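Transfer between clubs after the registration deadline
Posted in Grondisstead Amateur Sports Help, Club Administration

Our club, Golosstead, wishes to register a goalkeeper who played 2 league matches for Kivbridge in January. The deadline has passed. May the player appear in cup fixtures while the transfer is pending?

Rudd
A player may not appear in any competitive fixture until the transfer has been approved in writing. Cup and league registrations are held on one list – a pending application gives no right to play. Clubs should submit the release form signed by Kivbridge, together with the fee of 260. Applications are normally decided within three working days. A club that fields an unregistered player forfeits the match.

touchline1181
We had the same thing last season and they let ours play in a friendly. Cup was a no. Ring the league office.

Northbank Secretary
The late transfer provision applies only to goalkeepers and only where the club has no other registered goalkeeper available. Please state this on the form.

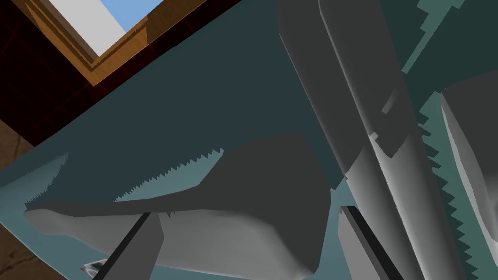

Golosstead Registrar: Thank you. Our second goalkeeper is injured but remains on the list, so we shall ask the league whether a medical note is sufficient.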